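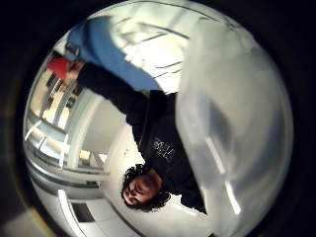 Maritza Giraldo, in black sleeves, with a bit of bright red at the fingertips.

Print this article | E-mail this article

The Table Always Wins

I have a theory that you can clean a whole room in an afternoon and a table will be a mess again by supper. Mine certainly is. So when Maritza Giraldo told me she'd been rethinking how she uses the big table at Ondau, the shared workroom over on Villanueva Street, I invited myself along in July with a notebook and my own bad habits.

Her first rule is color. She likes a bright thing on a plain surface, red or orange if she can get it, so her eye goes right there and her hand follows. I used to buy everything in gray (so tasteful! so impossible to find!) and I've since bought a pair of scissors in the loudest orange the store had.

Her second rule is that you set yourself 20 minutes and deal only with what's in front of you. Drawers don't count. The shelf behind you doesn't count. I broke this one right away at home — I found an old box of seed packets and sat on the floor reading them until the tea was cold.

And then there are cords. I went home and counted mine, and there were 23 of them in one kitchen drawer, two of which fit something I still own. Maritza lets hers run long across the tabletop while she works and coils them at the end of the day.

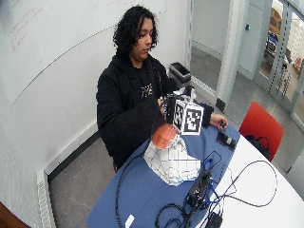 I asked whether all that loose black cable bothered her, and she shrugged. A cord you can see is a cord you can follow back to its box, she said. It's the ones stuffed down behind the furniture that make her swear.

What I liked best was the sheet with the grid on it. I would have smoothed that out flat before I did anything else, probably with the side of a book. She leaves it bunched up in the middle with an orange dome sitting on the crumples, and gets on with things. I've started leaving one messy spot on my own table now, over by the fruit bowl, and I feel much less cross at bedtime.

She's promised to show me what she does with string next time. I'm bringing the drawer.

COMMENTS (3)

zorness_mom: 23 cords is nothing. My husband keeps his in a suitcase. A big one.

Skekance: I coil mine and put a bread bag clip on each one with the name written on it. Works great until the pen rubs off.

Pat in the valley: What did the seed packets say?? You can't leave us hanging like that.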